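Commercial Law Practice, Unit 2
Limitation of liability clauses
Tutor: Heather Goodwin

Print this page | E-mail this page

1. Purpose of the clause

A limitation clause sets the most that one party can recover from the other if the contract is broken. An exclusion clause removes liability for a stated kind of loss altogether. Many supply contracts contain both, and they should be drafted as separate sub-clauses so that one can survive if the other is struck out.

In the seminar problem, Hofstetter supplies parts to Pliveck under a contract with a cap of 2000 pounds per order. Delivery is 60 days late and Pliveck claims lost profit. Read the cap first, then the definition of "loss".
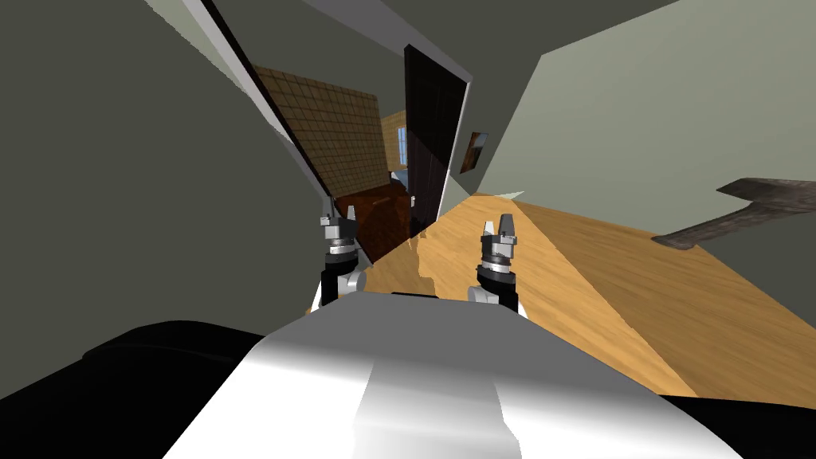

2. Reasonableness

A cap in standard terms may be tested for reasonableness. Points to note:
- the bargaining strength of each side
- whether insurance was open to the party relying on the cap
- whether the customer knew of the term when the contract was made

The test looks at the time of contracting. Later events, including the size of the actual loss, do not decide it.

3. Reading for the January seminar

Mösli, course reader, chapter on remedies. Prepare a short note of advice to Pliveck.

3 shares | 0 comments
Contact the course office | Back to top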